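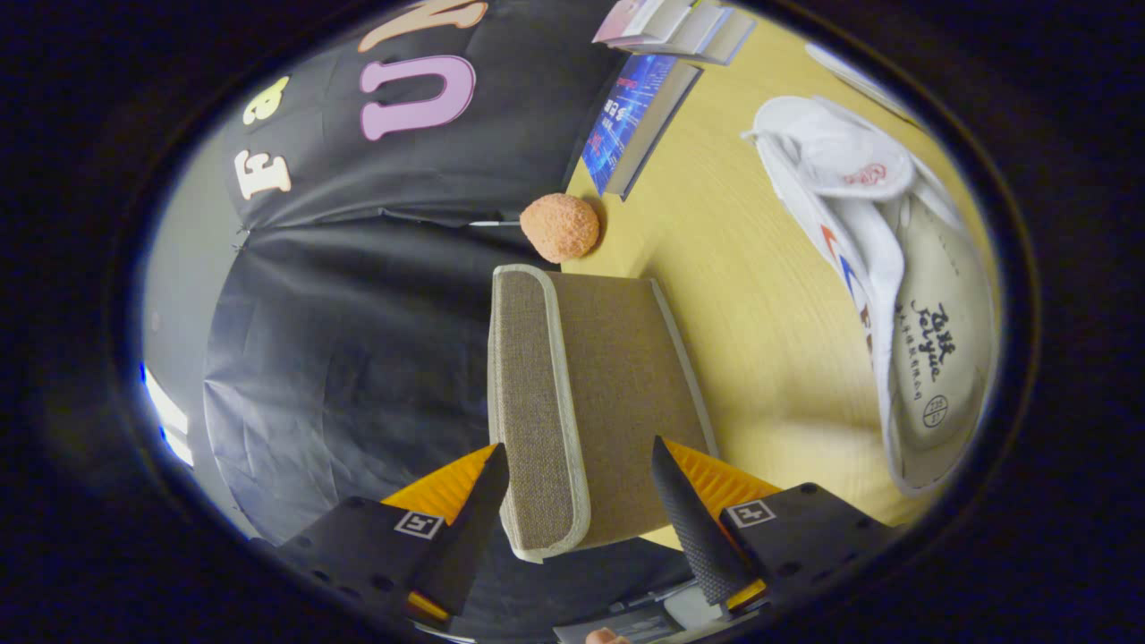
3장. 라벨 프린터 연결하고 첫 라벨 뽑기

처음으로 | 설치 | 라벨 | 문제 해결 | 문의

앞 장에서 Haltora 앱에 방이랑 선반 이름까지 넣으셨죠? 이제 제가 제일 좋아하는 부분이에요. 휴대용 라벨 프린터를 붙여서 상자마다 이름표를 다는 작업입니다. 저는 처음에 설명서를 건너뛰고 시작했다가 계절옷 라벨을 통째로 다시 뽑았어요. 그래서 이 장은 제가 헤맨 순서까지 다 넣어서 썼습니다 (좀 길어요, 커피 한 잔 가져오세요!).

준비물

- Haltora 앱이 깔린 휴대폰
- Pirkov 휴대용 라벨 프린터와 충전 케이블
- 라벨 롤 하나, 폭은 어느 것이든 됩니다
- 천 상자를 쓰신다면 두꺼운 종이 태그와 면 끈
- 가위, 마른 수건

프린터 연결하기

1. 프린터를 먼저 충전합니다. 새 제품도 배터리가 어정쩡하게 차 있는 경우가 많더라고요. 표시등이 초록색으로 바뀔 때까지 그냥 두세요.

2. 뚜껑을 열고 라벨 롤을 넣습니다. 인쇄면이 위로 오게 하고, 종이 끝을 롤러 밖으로 손톱만큼 빼낸 다음 뚜껑을 닫으세요. 딸깍 소리가 나야 닫힌 거예요. 저는 살짝 얹어만 놓고 왜 안 되지, 왜 안 되지 하면서 저녁을 다 보낸 적이 있습니다.

3. 전원 버튼을 길게 누릅니다. 표시등이 파란색으로 깜박이면 손을 떼세요.

4. 앱에서 설정, 기기, 프린터 추가 순서로 들어갑니다. 휴대폰의 블루투스 메뉴에서 직접 연결하지 마세요! 거기서 먼저 잡아 버리면 앱이 프린터를 못 찾습니다. 이미 그렇게 하셨다면 블루투스 목록에서 기기를 지우고 3번부터 다시 하시면 돼요.

5. 목록에 뜬 프린터 이름을 누르고 '시험 인쇄'를 고릅니다. 작은 격자무늬가 한 장 나오면 연결은 끝입니다.

참고: 시험 인쇄가 흐리면 농도를 한 단계만 올려 보세요. 끝까지 올리면 글자는 진해지는데 바코드의 가는 줄이 서로 붙어 버려서 휴대폰이 읽지를 못해요.

주의: 인쇄 중에 종이를 잡아당기지 마세요. 프린터 머리 쪽은 연속으로 쓰면 꽤 뜨거워지니까 종이가 걸렸을 때도 전원부터 끄고 10분 기다린 다음 뚜껑을 여세요.

상자 이름 정하기

라벨을 뽑기 전에 이름 규칙부터 정하는 게 정말 중요합니다. 저는 '잡동사니'라는 상자를 여러 개 만들어 놓고 어느 게 어느 건지 몰라서 매번 다 열어 봤거든요. 지금은 이렇게 해요.

1. 방 이름을 짧게 씁니다. 거실, 안방, 베란다 정도면 충분합니다.

2. 내용물을 한 단어로 씁니다. 두 단어가 필요하면 상자를 나눌 때가 된 거예요. 저희 집에서는 '충전기'와 '건전지'가 그렇게 갈라졌습니다.

3. 번호를 붙입니다. 번호는 앱이 알아서 매겨 주니까 손대지 마세요. 중간에 상자를 없애도 그 번호는 비워 두는 편이 나중에 덜 헷갈립니다.

4. 이름은 띄어쓰기를 포함해서 11자 안으로 맞춥니다. 더 길면 글자가 작아져서 높은 선반에 올렸을 때 안 보여요.

참고: 가족이 같이 쓰신다면 이름 규칙을 냉장고에 붙여 두세요. 제 친구 Ratih Mandagi는 방 이름 대신 색깔로 나눠서 쓰는데 그것도 꽤 괜찮아 보였어요. 앱의 '분류 방식'에서 바꿀 수 있습니다.
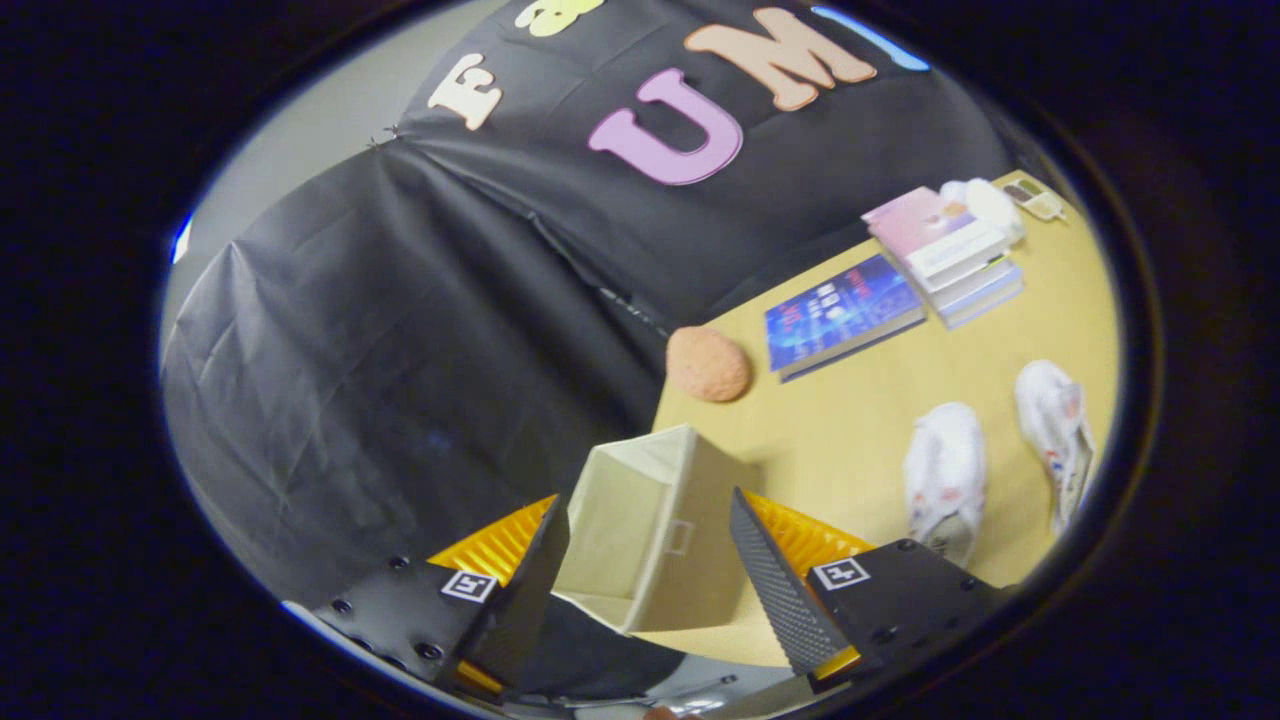
읽는 시간: 3분

천 상자에 라벨 달기

플라스틱 상자는 먼지만 닦고 붙이면 끝이라 따로 쓸 말이 없는데, 천 상자는 얘기가 좀 다릅니다. 짜임이 있는 천에는 접착 라벨이 오래 붙어 있질 않아요. 저희 집 베란다에서는 한 계절을 못 넘기고 모서리부터 들떴습니다. 그래서 저는 태그에 라벨을 붙여서 매다는 방식으로 바꿨고, 지금까지 아주 만족하면서 쓰고 있어요.

1. 앱에서 상자를 고르고 '라벨 인쇄'를 누릅니다. 용도는 '태그용'으로 하세요. 여백이 조금 넓게 잡힙니다.

2. 라벨을 두꺼운 종이 태그 한가운데에 붙입니다. 뒷면 종이는 한 번에 다 벗기지 말고 한쪽만 벗겨서 자리를 잡은 뒤에 나머지를 당기면 삐뚤어지지 않아요.

3. 손으로 쓸어서 공기를 밀어냅니다. 바코드 위는 손톱으로 긁지 마세요. 감열 방식이라 긁힌 자리가 까맣게 남습니다.

4. 옆면에 손잡이 구멍이 뚫린 상자라면 그 구멍에 끈을 걸어 매답니다. 매듭은 안쪽으로 가게 하고요. 뚜껑이 있는 상자는 끈 대신 집게를 써도 됩니다.

5. 상자를 선반에 올린 채로 휴대폰을 대고 바코드를 읽어 봅니다. 내려놓고 읽을 때는 잘 되다가 올려놓으면 안 되는 일이 은근히 많아요. 태그가 뒤집혀 있거나 선반 그늘에 들어간 경우가 대부분이더라고요.

주의: 천 상자를 빨기 전에는 태그를 꼭 떼어 두세요. 면 끈은 같이 빨아도 되지만 감열 라벨은 물이나 뜨거운 바람을 만나면 글자가 없어집니다. 다리미도 마찬가지예요.

참고: 벽이 힘없이 처지는 천 상자는 안쪽 옆면에 두꺼운 종이를 한 장 대 주면 태그가 앞을 보고 얌전히 있습니다. 저는 달력 뒷장을 잘라서 넣었어요.

안 될 때 먼저 볼 것

프린터가 목록에 안 나와요.
휴대폰의 위치 권한이 꺼져 있는지 보세요. 제가 받은 문의 중에 제일 많았던 원인입니다. 권한을 켜고 앱을 완전히 닫았다가 다시 여세요.

라벨이 빈 종이로 나와요.
롤을 거꾸로 넣으신 거예요. 뒤집어서 다시 넣으면 됩니다. 저도 했고 Azlan Menon 씨도 했으니 부끄러워하지 않으셔도 돼요 :)

글자 오른쪽이 잘려요.
앱에 등록된 라벨 폭과 끼운 롤의 폭이 다를 때 그렇습니다. 설정, 용지에서 폭을 다시 고르세요.

바코드를 읽었는데 다른 상자가 떠요.
상자를 복제해서 만드셨을 가능성이 큽니다. 복제한 상자는 새 바코드를 한 번 눌러서 발급받아야 해요. 상자 화면 맨 아래에 '새 코드 받기'가 있습니다.

롤은 얼마나 쓰나요?
저희 집은 욕심을 내서 양념통까지 붙였는데도 약 600장에서 멈췄습니다. 양념통은 기름이 튀어서 금방 지저분해지니 그쪽은 좀 더 두꺼운 비닐 라벨을 권해요.

라벨이 다 달렸으면 앱에서 '백업'을 한 번 눌러 두세요. 휴대폰을 바꿀 때 이 파일이 없으면 바코드는 그대로인데 안에 뭐가 들었는지는 처음부터 다시 적어야 합니다. 백업 파일을 가족 휴대폰으로 옮기는 방법은 다음 장 첫머리에 적어 두었습니다.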